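Gripper comparison, kitchen bench: notes from the June catch-up

Notes by Bendik Kvam. I chaired and typed at the same time, so please shout if I've put words in your mouth. We started at 9:30 and ran over, as usual. Everyone from the bench group was there, plus the two controls folks on the phone for items 2 and 3.

1. Last meeting's notes

Accepted with one fix. I had written that the Dorklow fingers were rated for the heavier pan set. They aren't, and the spec sheet says nothing of the kind, so I've taken the line out. The wish list for new props is still open and still far too long.

2. Dorklow fingers against Jestport fingers

Most of the morning went on this one. Quick recap for anybody who missed May: we're choosing between the Dorklow pair (narrow, stiff, tapered at the end) and the Jestport pair (wider, with a soft pad). Same arm, same controller, same bench. We ran 144 attempts in all, split evenly across drawer pulls, toaster pickups, small bottles and fruit, with half of each on each pair of fingers.

The overall success count came out at 60 for Dorklow and 42 for Jestport, out of 72 each. I was surprised by how big that gap was! I had money on the soft pads. Before anyone gets excited, most of the difference comes from the drawer, where the Jestport pads are simply too thick to get in behind the bar without nudging the front panel first. On the fruit the two were close enough that I wouldn't want to pick a winner. 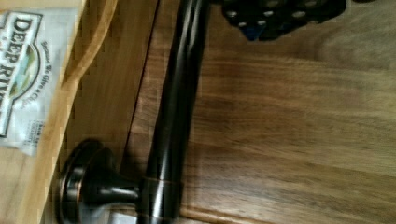

Drawer pulls took up a good half hour by themselves. The controls folks think our approach angle is too steep, and that we're punishing the fat fingers for a planning problem. I partly agree. My own worry is the wrist camera, because a dark round bar with long streaks of light running down it is a rotten thing to ask a depth estimate for, and the bronze finish on ours sits right next to dark walnut-brown wood. The edge finder likes the seam between the two woods nearly as much as it likes the handle. We went around on whether to swap the handle for something dull and easy, and decided against it, on the grounds that people's kitchens are full of shiny handles. So it stays, and the Dorklow and Jestport runs both get repeated with a shallower approach.

There was also a suggestion to wrap the bar in matte tape for one short set, to find out how much of the trouble is vision and how much is fingers. I like that a lot. It's cheap and it takes ten minutes. It goes in before the repeat runs.

3. Controller settings

Shorter than I feared. We've been using the Fillotus controller with its stock force limit, and the feeling on the phone was that the stock limit is too timid for drawers and too bold for bread. Everyone had a story. We agreed to keep two profiles, one for pulls and one for picks, and to write the profile name into every run log from now on. I know we said this in the spring. We're saying it again, and I've added a field so the log won't save without it.

The question of whether to try the Sandberg controller came up too. We have it on loan, it's in its box, and I'd love to give it a go, but changing fingers and controller in the same month would leave us with numbers we can't read. Parked until the finger question is settled.

4. Bench layout and the overhead views

We talked about clutter. One camp wants the counter thinned out so the arm has clean approaches, and the other (me included, loudly) wants it left busy. A tidy bench gives lovely scores that fall apart the minute you put a jar in the way.
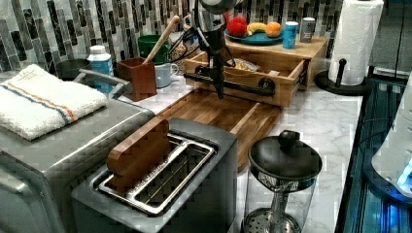
Bench view for item 4: gripper at the open drawer, toaster and bread slice in front.

The compromise is a busy layout and a thin layout, both written down, both used for each pair of fingers. The toaster keeps its place in the busy one. Please don't slide it over to make your pickups easier, I do notice! The toy bread stays as well, though it was pointed out that real toast crumbles and ours doesn't, which flatters the stiff fingers. Fair point. We don't have an answer for that yet.

Cables were the other sore spot. The loops near the wrist hang into the side camera's view more than I'd like, and they cover up bits of the back row. Proposal on the table is a longer sleeve and a second clip farther up the arm. We'll try the clip first because we've already got one.

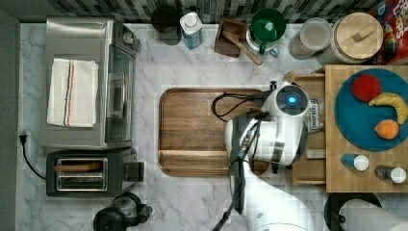
On the overhead camera, we agreed to keep it where it is and stop fiddling with the mount between sets. I went back through the last batch and found 139 clips with a usable top view, which leaves five where the focus had wandered. I can live with five. What I can't live with is having to redo the calibration every time, so the mount gets a strip of tape across the adjuster and a rude note from me.

Somebody asked if the top view could be used to score the runs automatically. For fruit, probably yes. For the drawer, I doubt it, as the arm covers too much of the counter when it's working. We'll score fruit both ways for a month and compare.

5. To do before next time

Me: matte tape set, then the repeat drawer runs with the shallower approach, both pairs of fingers.
Controls: send the two Fillotus profiles, with names we can all spell.
Bench group: write up the busy and thin layouts, fit the second cable clip, order spare pads for the Jestport pair.
Everyone: read the draft scoring sheet and send me your complaints.

6. Any other business

The request for a second set of Dorklow fingers is in, and I'm waiting on a price. We closed at 11:40.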